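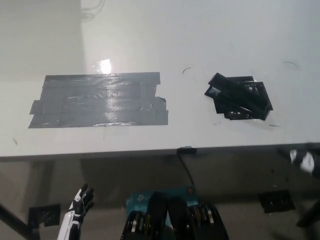

Hafiz Ngau schrieb:
Ich bleibe dabei: Wer das Ablagefeld aus glänzendem Klebeband baut, hat die Aufgabe nicht erschwert, sondern eine zweite gestellt. Im Aufgabenblatt steht "Lochteile vom Stapel nehmen und im grauen Feld ablegen". Von "vorher bitte herausfinden, wo bei Deckenlicht das graue Feld aufhört" lese ich nichts.

schraubfix
Im Aufgabenblatt steht auch "Abgabe im Juni". Wir haben alle gelernt, das Blatt als Literatur zu betrachten.

Chepkoech Simiyu
Das Feld bleibt. Ich habe den Kurs letztes Jahr mitbetreut, da war es ein weißes Blatt Papier auf weißem Tisch, und die Beschwerden hatten exakt dieselbe Länge. Grau auf Weiß ist schon Entgegenkommen. Ihr habt 200 Punkte zu holen, davon 85 fürs Greifen, und das Greifen passiert rechts beim Stapel. Fürs Ablegen gibt es viel weniger. Warum diskutieren wir seit zwei Seiten über Klebeband?

Hafiz Ngau
Weil unser Segmentierer das Feld in drei Felder zerlegt, je nachdem, wie das Licht fällt. Mal ist der Glanzstreifen Tisch, mal ist der Tisch Feld. Gestern lag ein Teil laut Auswertung im Ziel und laut Augen daneben. Wir haben die Punkte genommen, aber mit schlechtem Gewissen.

lötzinn_lena
Ihr habt was genommen?

Hafiz Ngau
Probelauf. Zählt nicht. Ruhig atmen.

lötzinn_lena
Zum Thema: Schwellwert auf Helligkeit könnt ihr vergessen. Unsere Gruppe (Palitz, die mit dem traurigen Repository) legt das Feld einmal am Anfang als Polygon fest und schaut danach nicht mehr hin. Tisch bewegt sich nicht, Tape bewegt sich nicht. Ist nicht elegant, funktioniert bei uns aber in 11 von 11 Läufen, was das Ablegen angeht. Über das Greifen möchte ich heute nicht sprechen.

schraubfix
Tisch bewegt sich nicht? Bei uns lehnt sich regelmäßig jemand dran. Meistens ich.

Chepkoech Simiyu
Festes Polygon ist erlaubt, gibt aber Abzug bei der Robustheit. Bei der Abnahme verschiebe ich den Stapel und vielleicht auch mal den Tisch. Sage ich jetzt, damit es nachher nicht heißt, das sei gemein.

lötzinn_lena
Es ist trotzdem gemein.

Hafiz Ngau
Danke, genau mein Punkt, nur von der anderen Seite. Wenn der Tisch wandern darf, muss das Feld erkennbar sein. Mattes Gewebeband kostet fast nichts. Ich bringe welches mit und klebe es selbst. Faltenfrei sogar, wenn ich vorher nichts getrunken habe.

Chepkoech Simiyu
Nein. Wenn du jetzt umklebst, fangen die Gruppen, die schon Aufnahmen haben, von vorn an. Rirkeo hat den ganzen Datensatz fertig.

rirkeo_gruppe3
Haben wir. Bitte nicht anfassen. Wir mögen die Falten inzwischen, das sind die besten Merkmale auf dem ganzen Tisch.

schraubfix
Das ist das Trostloseste, was in diesem Forum je stand, und ich habe den Thread über die Firmware gelesen.

rirkeo_gruppe3
Ernst gemeint. Eine glatte graue Fläche gibt dir nur Kanten, und die Enden der Streifen sind ausgefranst. Mit den Falten hat der Matcher wenigstens was zum Festhalten. Die Glanzstellen maskieren wir vorher weg, alles über Sättigung fliegt raus. Dann vier Ansichten mit leicht anderer Kopfneigung, Ergebnis mitteln. Der Glanz wandert, die Falten nicht. Skript liegt im Kursordner unter pellov_maske, Doku gibt es keine, Kommentare sind teilweise beleidigend.

Hafiz Ngau
Kopfneigung. Hm. Wir haben den Kopf bisher festgestellt, damit die Kalibrierung hält.

rirkeo_gruppe3
Hält auch so, wenn man nach jeder Neigung kurz wartet. Wir haben am Anfang nicht gewartet. Daher die Kommentare.

lötzinn_lena
Darf ich fragen, wie ihr den Stapel macht? Schwarze Lochteile auf schwarzen Lochteilen, alle in anderem Winkel, und obendrauf quer die lange Leiste. Unsere Tiefenkarte sieht da aus wie Schweizer Käse bei Nacht.

rirkeo_gruppe3
Leiste zuerst. Die liegt oben und hat wenigstens eine Richtung. Danach beten.

Chepkoech Simiyu
"Danach beten" akzeptiere ich im Abschlussbericht nicht als Methode. Letztes Jahr stand es bei zwei Gruppen drin.

Hafiz Ngau
Ich probiere die Maske aus. Meine Meinung zum Klebeband ändert das nicht, die nehme ich mit ins Bouzid und trage sie dort jedem vor, der neben mir sitzt.

schraubfix
Ich setze mich woanders hin. Hat jemand den Schlüssel fürs Labor? An der Pforte liegt er nicht.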